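Ratach再见安打拿下Edura杯,Whitfield完投七局

19/10/24 棒球·女子联赛

嗓子已经哑了,先把比分写在最前面:昨晚的Edura杯女子棒球决赛,Ratach主场3比2赢了Zotomby,七局下半一支中前安打,比赛当场结束,大家冲进内野抱成一团,我在三垒侧看台把半杯热茶全倒在了自己鞋上。

本来说好只写一条短讯交差的,结果坐下来一写就收不住,各位将就看吧,赶时间的看完上面这段就可以走了。 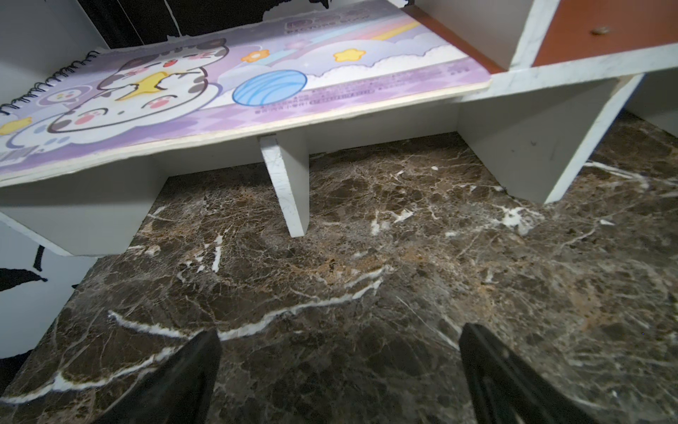
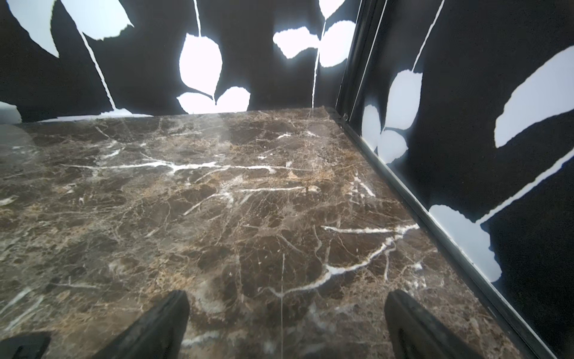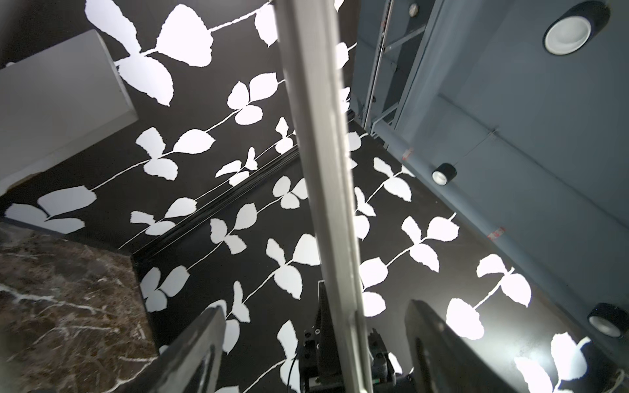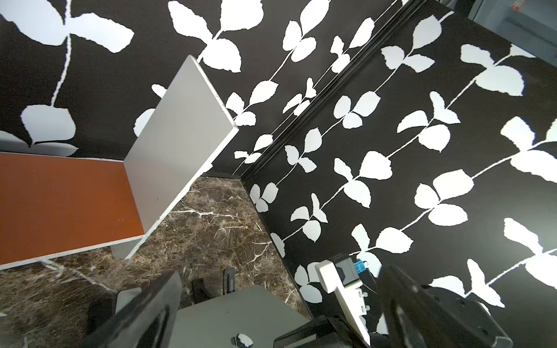 先说Bernadette Whitfield。赛前两个小时名单贴出来,先发投手那一栏写着她的名字,我旁边卖热狗的大姐直接喊了一声“真的假的”。从她夏天那次右手中指受伤算起,到昨晚正好130天没有在正式比赛里先发过。中间她在季后赛中继投过一局,投得并不好,保送了两个,还有一个暴投,当时网上不少人说这个赛季就别再让她上了,养好了明年再来。我自己也是这么想的,上个月的专栏里还写过,白纸黑字赖不掉,今天有读者把那一段截图发给我了,收到了,谢谢,脸很疼。

教练组用她的理由,赛后发布会上讲得挺简单:牛棚练投看着舒服,她自己也想投。就这么两句。记者席上有人追问是不是有点冒险,教练说决赛用谁都冒险。我当时在本子上把这句话画了个圈,觉得挺有道理的,写到这里又觉得好像什么都没说……

比赛开头可一点也不顺。一局上半Zotomby的第一棒Ritu Bajpai上来,看了一个坏球,第二球就打成了穿过一二垒之间的安打,干净得很,右外野手跑过来捡球的时候她已经在一垒上整手套了。接下来就是她的老一套:离垒离得特别大,投手牵制一次,她扑回去,再牵制一次,再扑回去,第三次Whitfield不理她了,她马上就跑。捕手传得不慢,球也准,可还是差了那么半步,安全上二垒。二棒打了个一垒方向的滚地球,把她推上三垒,三棒中外野高飞牺牲打,Zotomby 1比0。四棒内野飞球出局,半局打完。

整个半局Zotomby就一支安打,一分到手。跟她们打过比赛的人都知道这种丢分有多憋屈,没有什么大错,球也没投坏,防守也没漏,分就是丢了。这个赛季Bajpai上垒以后Zotomby总能变出点东西来,我看她们的比赛已经养成习惯了,只要她站上一垒,我就把笔放下专心看,记录回头再补。

Ratach的一局下半三上三下,没什么好讲的。二局上半Whitfield连着三振了五棒和六棒,七棒滚地球出局。第二个三振那球是一颗变速球,打者挥完棒以后球才到,帽子都甩掉了。从那时候起我觉得可能有戏,她的手臂动作看起来比季后赛那一局松多了,没有那种咬着牙使劲的样子。二局下半Ratach四棒选到保送,看台上刚刚热闹起来,五棒就打成了双杀,六棒再来一个高飞球,热闹结束。

三局下半是Ratach整场前六局里唯一像样的一次进攻。七棒先出局,八棒那位游击手打了一支有点幸运的安打,球弹得很高,三垒手跳起来也只碰到一点点手套边,滚到左外野去了。九棒短打,把她送上二垒,两人出局。说真心话我当时不太喜欢这个短打,一出局而已,为什么要白送一个出局数呢?身后有位老大爷跟我想的一样,而且他说得比我响得多,整个三垒侧都听到了他的意见。然后一棒磨到第八球,保送。然后二棒第一球就打,右外野边线内侧落地,滚到墙边,两个跑者全回来了,2比1反超!老大爷站起来鼓掌鼓得比谁都用力,刚才的意见一个字也不提了。三棒三振,残垒一个,不过那时候已经没人在意了。

这支二垒安打值得多说两句。Zotomby的右外野手原本站得比较靠中间,二棒这位左打全年把球拉到右边的时候并不多,站位没有错。投手想抢一个好球数,给了一颗偏内的直球,位置也不算太甜,就是打者等的正好是这个。赛后她说,前一个打席看了两颗一样的球没有出手,回休息区以后很后悔,决定下一次见到就打。棒球有时候就这么简单,有时候等一整个赛季也等不到那颗球。

四局和五局节奏很快。四局上半Zotomby二、三、四棒依次出局,下半Ratach四、五、六棒也依次出局,跟约好了似的。五局上半Zotomby五棒先出局,六棒打了一支左外野安打,七棒打成游击方向的滚地球,6-4-3双杀,游击手起手那一下转身非常漂亮,球从手套到右手几乎看不到停顿。五局下半Ratach下位打线三个人安安静静地回了休息区。前五局总共用了一个小时多一点,我旁边有个爸爸带着女儿来看,小姑娘问是不是快结束了,爸爸说还早呢,他猜错了也猜对了。

天气得提一句。开球的时候还算舒服,四局以后风起来了,从左外野往一垒看台那边灌。Jayawardena球场没有上层看台,挡不住风,坐在一垒侧的朋友们后半场基本是裹着毛毯看的。风对高飞球影响不小,六局下半有一个内野高飞球,三垒手一路追一路退,最后差点跟游击手撞在一起,好在接住了。

六局上半又轮到Bajpai。两人出局,垒上没人,2比1领先一分,照理说不必太紧张,可是全场都知道她是谁。她第二个打席打的是中外野高飞球,被接住了,回去的时候还笑了一下,我看到那个笑心里就有点发毛。果然,第三个打席两好一坏以后,她把一颗外角的球推到了右中外野的空当,风又帮了忙,球一直滚,一直滚,她过二垒的时候完全没有减速,三垒指导员两只手都在转,她滑进三垒,起来拍裤子,站在那里喘。三垒安打。

教练走上投手丘了。我以为要换人,周围的人也都以为要换人,牛棚里左投已经站起来脱了外套。教练说了几句,捕手也说了几句,Whitfield一直低着头用脚刨那块土,最后教练拍了拍她的腰,自己走回去了。全场的声音大概隔两条街都能听见。对Zotomby二棒,她第一颗投坏了,第二颗界外,第三颗界外,第四颗又坏,第五颗变速球,挥空,三振。她下丘的时候没有握拳也没有喊,走得很快,倒是捕手跳了一下。

后来有人在发布会上问教练在丘上到底说了什么。教练说,问她手指怎么样,她说没事,又问她想用什么球解决,她说变速,那就变速吧。有人又去问Whitfield本人,她的版本是:“教练问我冷不冷。”两个人坐得只隔一把椅子,互相看了一眼,大家都笑了。到底哪个版本对,我是不打算查了。

六局下半Ratach一棒安打上垒,二棒短打推进,这回老大爷没有意见了。三棒就是刚才说的那个内野高飞球,四棒滚地球出局,没能把分差拉开。我在本子上写了一个“唉”字。领先一分进最后一局,又是决赛,手心里全是汗,风那么大都吹不干。

七局上半来了。先解释一句,女子联赛打七局,不是九局,每年都有新读者写信问,所以每年都要写一遍。Zotomby从三棒开始,三棒二垒方向滚地球出局,还差两个。四棒选到保送,这也是Whitfield全场唯一的一个保送,满球数以后那颗低球确实低,主审没有判错,我回家又看了三遍录像,一颗球的高度而已,确实低了。五棒打出右外野安打,一垒跑者直接上到三垒,一三垒有人,一出局。

那个时候看台上反而静下来了,很奇怪的一种安静,几千人屏着气,只听见外野那边的旗绳打着旗杆,当当当的。六棒上来,第一球就打,中外野高飞,够深了,三垒跑者轻松回本垒,2比2平。领先了三局多的一分就这么没了。七棒上来,Whitfield又把她三振,她这场第九个三振,半局结束。她走回休息区,坐下,把毛巾盖在头上,摄像机给了很长一段特写,我觉得没有必要给那么长,换了谁那会儿都不想被拍吧。

七局下半从五棒开始。五棒打了个不远不近的飞球出局,旁边已经有人在讨论延长赛突破僵局怎么放跑者了(顺便说一下,决赛是第八局开始就在二垒放一个跑者,从九棒开始打还是从哪棒开始打,我们争了半天,最后没用上)。六棒打了一支中间方向的安打,上垒。七棒再来一支左外野安打,跑者到二垒停住,一二垒有人,一出局。

轮到八棒,就是三局下半打出那支幸运弹跳球的游击手。她全年的打击并不算出色,能站在先发里靠的是守备,五局那个双杀已经够值票价了。教练没有换代打,板凳上明明还有一个长打能力不错的左打者,已经拿着球棒出来了,在准备区挥了两下,又被叫了回去。两颗坏球以后,投手给了一颗直球,她打得不算特别结实,球从二垒垒包右边穿过去,滚进中外野。

而中外野守着的是Ritu Bajpai。

接下来那几秒我到现在还在脑子里放。Bajpai往前冲,捡球和传球是一个动作,球又低又平地飞向本垒,中间只弹了一次。Ratach的三垒指导员早就把手转成风车了,六棒那位跑者过三垒的时候帽子已经飞掉,捕手接到球往回一拍,跑者从外侧绕了半个身子,左手去够垒包,手指尖碰到了——主审等了一下,弯腰看了看,两只手往两边一张。安全!3比2!

我就是在这个时候把茶倒在鞋上的。

Zotomby的捕手当场表示自己先碰到了,教练也出来问了几句,主审指了指垒包又指了指自己的眼睛,事情也就过去了。我们这一级联赛没有录像辅助判决,有的话可能还要再等几分钟。转播慢镜头放出来,从三垒侧的角度看手是先到的,从一垒侧的角度就看不太清楚了,捕手的护具挡着。我站在三垒侧,各位知道我会怎么说的。Zotomby的教练赛后倒是很大方,说那么近的球,主审离得最近,她信主审,她更想回头去看看七局下半那两颗坏球是怎么投的。

输球的一方也得好好写一写。Zotomby今年的投手群比去年薄了不少,有两位主力投手离队,一位去念书,一位搬了家,季中那一阵还连输过几场,那时候谁会想到她们能进决赛呢?昨晚先发的那位投手,除了三局下半那两分,一直投到第七局才又被打出连续安打,失三分,在别的晚上这足够赢球了。她的滑球对右打者特别管用,四局下半解决Ratach五棒那一颗,是从好球带中间一直溜到外面去的。下场的时候Zotomby那边的球迷全体站起来给她鼓掌,Ratach这边也有不少人站起来了,我觉得这很好。

至于Bajpai,三个打席,一支一垒安打、一支三垒安打、一个盗垒、一分,守备上那个传球差一点点就救了全队。Zotomby全场四支安打,她一个人占了一半。她赛后没有躲记者,头发还是湿的就出来了,有人问那个传球,她说:“球出手的时候我以为抓得到的。”停了一下又说,“弹的那一下高了一点,那块草该剪了。”球场管理方听到不知道作何感想。又有人问明年还在不在Zotomby,她说要先回家睡觉。关于这件事我稍后再说,因为确实有一些传闻。

昨晚的入场人数是2359人,大屏幕在五局下半打出来的。Jayawardena球场能坐3705人,没有坐满,外野那两块空着一片,可是对于一个星期三晚上的女子棒球决赛来说,我已经很满意了,去年的决赛我还能一个人横着占三个座位呢。前1000名入场的观众拿到了一条印着两队队徽的毛巾,我到得不算晚,可还是没领到,站在我前面很远的地方就发完了。哪位多领了一条又不喜欢紫色的,欢迎来信,我可以用两本去年的赛季手册交换,手册品相很好,只有一本上面有咖啡印。

吃的方面,热狗还行,面包烤过,洋葱给得大方;薯条在第三局就没了,排在后面的人怨气很重。茶是好茶,就是杯子没有盖子,理由见上文。洗手间依旧是一垒侧那边的队伍短,三垒侧的朋友们多走几步绕过去比较划算,中间经过纪念品摊位的时候请捂好钱包,我去年就是这样多出来一顶帽子的。

停车也有读者问。北门那边的停车场散场以后堵了很久,出口只开了一条车道,我坐在车里把整场比赛的录音听了半场才出来。下次打算坐公交,从球场南门出去,过了天桥就是站,末班车时间也赶得上,前提是不打延长赛。

颁奖仪式拖得有点久,讲话的人一个接一个,风那么大,球员们站在内野上缩着脖子,有几个已经把毛毯披上了。最有价值球员给了Whitfield,七局完投,四支安打,一个保送,九次三振,失两分。她上去领奖的时候是用左手接的奖杯,右手一直插在外套口袋里。有记者问手指,她把手拿出来晃了晃,说还在,五根都在。我问了一个比较无聊的问题,问她投到第几局的时候觉得累,她说从第一局Bajpai盗垒那时候就开始累了。

还有一个小插曲,颁奖的时候广播把Ratach二棒的名字念错了,念成了三棒的,两个人一起往前走了一步,又一起往后退了一步,最后她们手拉着手一起上去领的。昨晚最会逗观众笑的就是她们俩了。

说一下接下来的安排。联赛的颁奖晚餐定在下个月,时间地点还没有公布。冬季室内赛明年一月开打,Ratach和Zotomby都已经报名,抽签会在年底前完成,室内赛每队人数少,跑垒距离也短,Bajpai那种打法到了室内更让人头疼,去年她一场比赛盗过四次垒,对方捕手最后干脆不传了。室内赛的票是现场买,不用提前订,带一件外套,那个馆里的暖气跟没有一样。

然后是传闻。最近有几个人跟我讲,Ratach下个赛季想补一位中外野手,而且“眼光比较高”。各位自己去联想,我不点名。球队方面的回应是标准答案:阵容的事休赛期再谈。Zotomby方面的回应更短,是没有回应。我个人的看法,要是Bajpai真的换队,对联赛不见得是好事,这两队打了这么多年,好看就好看在一边有投手一边有她,凑到一起了我看谁去?不过我要是Ratach的人,当然也会打那个电话。

Whitfield明年还投不投呢?她自己说投,医生的意思是先休息六个星期,什么都不要扔,连钥匙都用左手扔。她说这是医生原话,我怀疑是她加的。球队打算让她跳过室内赛,春天再慢慢上来。昨晚投完七局,今天早上据说手指有一点肿,属于正常范围,教练组讲得很轻松。这次我就不发表意见了,上个月那段截图还热着呢。

更正一件事:上星期的预测栏里,我写的是Zotomby 5比3赢。两队得分加起来我多算了三分,赢家也写反了。负责排版的同事已经把那一栏打印出来贴在茶水间,旁边画了一张哭脸,画得还挺像我。

昨晚各局比分抄在下面,方便剪报的老读者:

Zotomby 1 0 0 0 0 0 1 合计2
Ratach 0 0 2 0 0 0 1 合计3

胜投Whitfield。比赛用时不到两个小时,含教练上丘那一次,不含颁奖。

读者来信里有几个问题顺手答一下。

问决赛有没有回放的:有,联赛的频道上挂着整场,从赛前练习开始,不想看热身的直接拖到唱完歌以后。解说前两局把Zotomby的两个外野手认反了,三局开始改过来了,别写信骂他,他昨天也感冒。

问小孩几岁可以报名少年组的:八岁,手套自备,球棒和头盔队里有。报名在春天,到时候我会再登一次。女孩男孩都收,一起练,十二岁以后才分组。

问三垒侧那位老大爷是谁的:我也不知道他叫什么,每场都在,坐倒数第二排,带一个绿色的坐垫。昨晚散场的时候他跟我说,三局那个短打他从一开始就觉得是对的。

问为什么八棒那位不换代打的:教练说她看到打者前一球没有追打,觉得球看得清楚,就让她继续打。可是代打是在第一球之前就被叫回去的,时间对不上,我在发布会上举手想问,话筒被收走了。等颁奖晚餐的时候我再去问一次,问到了写在下一期。

先到这里吧,鞋还在暖气片上烤着,一股茶味。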